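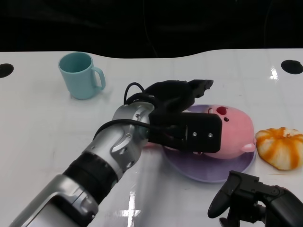
Jurnton Mail Order, Returns Room: What Changed When the Arms Came
Student project report, September 2025

I spent four weeks of August in the returns room at Jurnton, and I want to thank everyone there first, because they were kinder to me than my endless questions deserved! The room handles toys and kitchenware that customers send back. Until this year every item was picked up, looked over and sorted by hand, and on the busiest day in their log that came to 1653 items.

Now a two-armed robot does part of the lifting at one table, and practice goes on there with plush toys, plates and mugs. Soft things are the hard part, Ffion Jenkins told me (she has worked returns for 7 years and can judge a seam by feel).

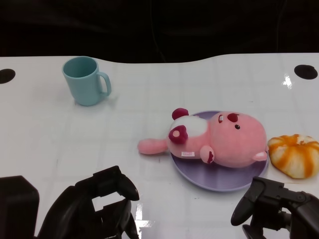 Her own day has shifted quite a bit. She lifts less and her shoulders thank her for it, but she spends more time at a screen, deciding what counts as damaged, and she misses chatting across the bench. Trefor Landeg, the shift lead, worries more about training, as new starters used to learn by handling everything.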